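# About us, and the rules we work by

Hi! We're Beker, a small shop that sets up two-arm robot cells for people who need fiddly bench work done over and over. Sorting, packing, handing one thing from one arm to another, putting pens in cups (you'd be surprised how many customers start there). I write the cell rules, I keep them up to date, and I wrote this page too, so if something on it reads like a person talking, that's why.

We started with one bench, one arm and a binder. The binder had 62 rules in it. I'm a little embarrassed by that now. Some of them said the same thing twice, a few argued with each other, and the one people needed most was on a page that had come loose and lived in a drawer. We've cut it down to nine. They fit on one sheet of paper taped up by every bench, and when a new cell goes out to a customer the sheet goes with it.

A lot of "about us" pages tell you how much the company cares about safety and then show you a picture of a handshake. I'd much sooner show you the rules themselves. Most of them are boring, and I like them that way.

## What a bench should look like

The first rule is about the table. Only the things the task calls for go on it. That means no coffee, no phone, no hex keys from the last repair, and please no clipboards! If the job uses a marker, a pen and a cup, then the table has a marker, a pen and a cup on it. I once lost most of an afternoon to a job that kept stopping, and the whole trouble was a strip of tape somebody had left near the back edge.

We like plain surfaces too. White top, light wall, even light from overhead. It makes life easier for the vision side, and it makes life easier for me, because I can walk past and see right away if something's there that shouldn't be.

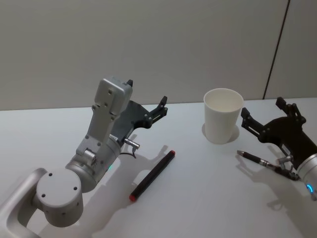 *Page last changed: 16 April 2024*

At the pen-and-cup bench we stand the cup upright between the two arms and well back from the front of the table. The left arm gets the marker on its side and the right arm gets the pen on its side. We try hard to stick to that split. An arm works its own half unless the task sheet says there's a handover, and if there is one, the sheet has to say which arm moves first and which one holds still.

We use paper cups for practice on purpose, by the way. A paper cup is a very honest judge. Squeeze too hard or come in too low and you'll know about it, and a new one costs next to nothing. New operators do all their early practice with light, cheap things, and they don't move up until they can run the job through without me reaching for the stop button.

## The nine rules

Copied straight off the sheet:

1. Only task items on the table.
2. Check the lights on both arms before you do anything else. If you don't know what a color means, look it up on the card.
3. Hands stay off the table while either arm has power to move.
4. One person runs the cell. Everybody else is watching.
5. Start slow. Full speed comes after a clean slow run.
6. Look at the cables under the wrists. They should have room to bend and nothing to catch on.
7. Fingers open and empty before you shut down.
8. If you stopped it, write down why.
9. If a rule gets in the way, tell us. Don't skip it.

Rule six gets the most eye rolls and I will defend it forever. Cables hang down near the table when an arm is working low, and a pen clip or a bit of tape will find them. We check before the first run and again after any change of gripper.

Rule eight is my favorite. We keep the stop log on paper, next to the bench, with a pen on a string (a different pen, and the arms don't get to use it). You don't need to write a lot. "Cup tipped" is fine. "Didn't like the sound" is fine too, and has helped us more than once.

## Where we work

We run 6 benches in our own shop on Alcantara Street, and we look after cells at two customer sites. One is the packing room at Gomari, where the arms fill small gift boxes, and things get pretty lively there in December. The other is the Telia training shop, where people learn to run a cell before they ever go near a production line. Both places use our sheet. Gomari added a line of their own about long sleeves, and I thought it was good enough that it may end up on ours.

We follow the published safety standards for our kind of machine as well, of course, and every cell gets its own risk assessment before it's switched on for a customer. The sheet doesn't replace any of that. It covers the ordinary day, when the paperwork is in the cabinet and somebody just wants to get a job going before lunch.

## Want the sheet?

You're welcome to it. Ask at the front desk or write to us through the contact page and we'll send you a copy, along with the blank stop log. Change it to suit your own benches. If you come up with a better wording for rule three, please send it back to us. I've rewritten that one more often than all the others and I'm still not happy with it.

Visitors are welcome too. Tie back long hair, leave your drink on the shelf by the door, and come say hi.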